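Kadorach opens orders for hand-held gripper kit

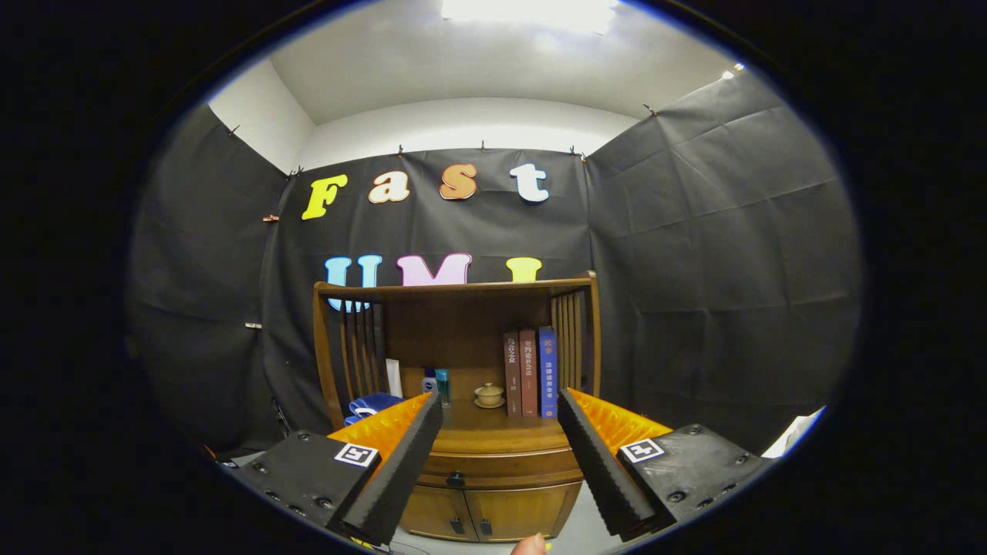 View from the kit's camera, with a bookshelf cabinet between the two ribbed fingers.

Kadorach has opened orders for the Trorkero, a hand-held gripper for recording manipulation tasks without a robot arm on site. Deliveries are due to start in November from the firm's workshop in Brosside.

The operator carries the tool to the job and works it by hand while a fisheye camera records the fingers and whatever lies in front of them. Both fingers have an orange fin-ray structure with a black ridged foam pad on the gripping face. A square marker on each finger housing lets the software work out the opening width from the video alone.

The base kit costs £1,000 and includes 2 spare foam pads, a charger and a year of software updates. Orders of 20 units or more are handled separately, with delivery times quoted on request. Replacement fingers fit with a hex key — the housings do not need to come off.

Kadorach says its pilot users recorded 246 sessions before the design was fixed, mostly shelf, drawer and cupboard work. The main change was a stiffer finger mount, now supplied by Juhász.

Recordings are stored on the tool and copied over by cable. Wireless transfer is planned but has no release date. An adapter for mounting the same fingers on a robot arm will be sold separately, and its price has not been set.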